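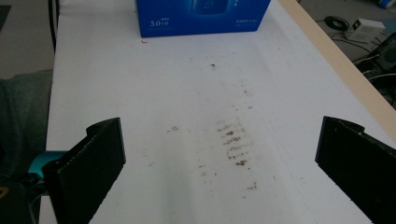 # Brown dirt on white table, keeps smearing when I wipe it

Posted in Home & Cleaning by **wike_lodger**, May 10, 2019

Hi all, quick one as I've got people coming later. We've a long white table in the back room, used for everything, repotting, parcels, kids' stuff. Keeps ending up with brown dirt right down the middle and every time I go at it I get streaks. Little brown lines one on top of the other, and then a sort of greyish haze of bits either side. Damp cloth just pushes it along. Tried kitchen spray, worse if anything.

Don't know what the top is made of, came with the flat. Smooth, not shiny shiny. Don't want to scratch it, landlord is funny about deposits (400 quid of mine sat with him). It's mostly compost I think, possibly some biscuit.

What am I doing wrong? Is there a proper order to do this in? Got a dustpan, microfibre cloths, washing up liquid, bicarb, vinegar. No hoover that works at the moment.

---

**Killden Kate's Mum**

You're wetting it too soon. Compost plus water is mud, and you're painting with it.

Dry first, always:

1. Shift everything off the table, boxes and all. Crumbs sit right up against the bottom of them and you'll drag them back out later.
2. Soft brush, short strokes, from the far end towards you. Dustpan held under the edge. Don't press.
3. Dry microfibre for the fine stuff. Lift and fold, clean side each time. Not round and round.
4. THEN damp. Warm water, one drop of washing up liquid, cloth wrung out hard. One direction only.
5. Rinse cloth, go over again with plain water, dry with a tea towel.

If there's marks left after that, leave a damp cloth lying on them for five minutes and wipe. Usualy comes straight off.

Leave the bicarb alone for now, it's gritty. Compost can have sand in it too so no scrubbing while there's still bits on there.

---

**skonine_sid**

just put newspaper down before you repot?? or an old shower curtain, shake it out the back door. I did mine with a wet wipe and it was fine tbh

---

**Destside Allotments**

First answer is right. Couple of extras from someone who pots up indoors every March:

- No brush? A bit of stiff card does it. Hold it nearly flat and push the dirt into a pile, then pick up the last of it with masking tape, sticky side down. Good for the single specks that won't go anywhere.
- Vinegar ok on most plastic type tops, half and half with water, but not if it turns out to be stone or anything waxed. Try it underneath first, or on a corner.
- Kitchen spray can leave a film if it's not rinsed off and dirt grabs onto that. Might be why you're getting it worse each time. Go over the whole top with plain water once, let it dry, see if it's better next go.
- Change your cloth. If it's been used on compost before it wants a proper wash, no fabric softner, that makes them smeary.

Bits in the middle will still get you if you drag pots about so lift them. And a cheap tray with sides, I've had mine years.

---

**wike_lodger**

Thanks both, didn't know about the dry bit first. Going to do the brush then the cloth now. Will get a tray at the weekend, and yes ok newspaper too Sid.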